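# Teaching by Remote

The bottle is small, with a green label and nothing on it big enough to read. At Standik, people have spent weeks showing a robot arm how to deal with it.

The work is done in simulation. An operator steers the arm by remote control, and the software saves every move.
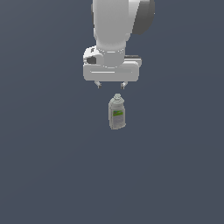
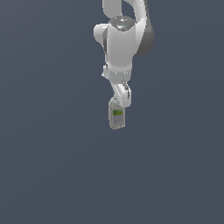
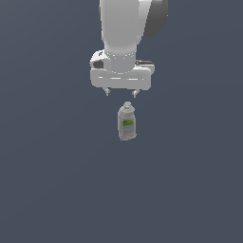

## A slow first month

The project is called Jalen. It began in March with 2 operators and a plain background - no table, no clutter. They recorded 177 runs, and 18 were thrown out for jerky steering.

New operators tend to rush the last stretch, when the open fingers are just over the cap. Standik now has them practice that part alone for around 6 hours before anything they do is kept.

## What gets saved

Each run stores the arm's joint positions, the state of the fingers and the rendered views. A run with a pause in it can stay. A run where the operator lets go early is marked and set aside.

The next set will use a second bottle shape. Operators at the Urkitley office will record it with the same hand controller.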